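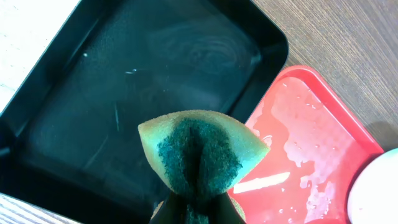
Folded sponge, black tray.

1/5 Tonight I try to tell the story of Jonah with only the letter S, as far as my English permits.

2/5 Stubborn servant skips sermon, secretly sails south. Suddenly, savage storm! Sailors scream, sailors search ship, sailors spot sleeping stowaway.

3/5 "Sorry, sirs," says stowaway. "Sling me seaward." (The "me" is cheating, I know it.) Splash. Sea settles.

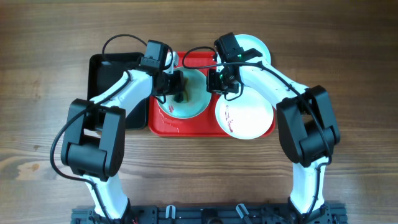 Green bowl on the red tray.

4/5 Something scaly swallows swimmer. Slimy, smelly stomach, still our sinner sings psalms. Psalms sounds like S, so I keep it.

5/5 My first version had 176 words and the plant was missing. In September I will try Ruth with R.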